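Pruso folding rowing machine, four months in

I bought the Pruso after my gym, Sekurau, put its classes up and moved the only one I liked to six on a Friday morning. I am a reasonable person until seven. The rower cost me £298 in the sale, against 700 for the Jafri everyone tells you to save up for, and I have spent the difference on nothing I can remember.

Assembly took an evening. The instructions have clearly been translated by somebody in a hurry, and step 9 wants a bolt that doesn't turn up until step 12. Once it's together it feels solid enough, though the seat rail picks up fluff and starts to grumble if you don't wipe it down every week or so.

Resistance is magnetic, with eight levels. One to three are for people recovering from something. I do most of my rowing on five, and on eight I can manage 400 metres before I start thinking about my will. The pull is smooth all the way back and the handle is kind to the hands – my old Mamik gave me blisters like a trawlerman.

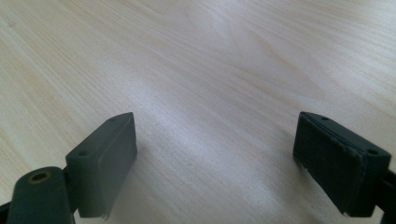 Mebrat Admasu, who has had the same model for longer than I have, thinks I'm being soft on it. The foot straps slip on anything above level six, she says, and she ended up replacing hers with a pair off a bike. She also reckons the monitor flatters you, and that her split got mysteriously slower the day she went back to a proper club machine.

She's right about the monitor. Mine once gave me 2 calories for sitting down. It loses your session if you stop for longer than a minute, so answer the door at your own risk. The straps have behaved so far, but I don't spend much time above six.

Folding is easy, and it rolls on two small wheels that hate carpet. Noise is a low whoosh, fine under the television, less fine under a sleeping teenager.

Four stars. I'd knock off another half for the seat, which after twenty minutes is like perching on a tea tray.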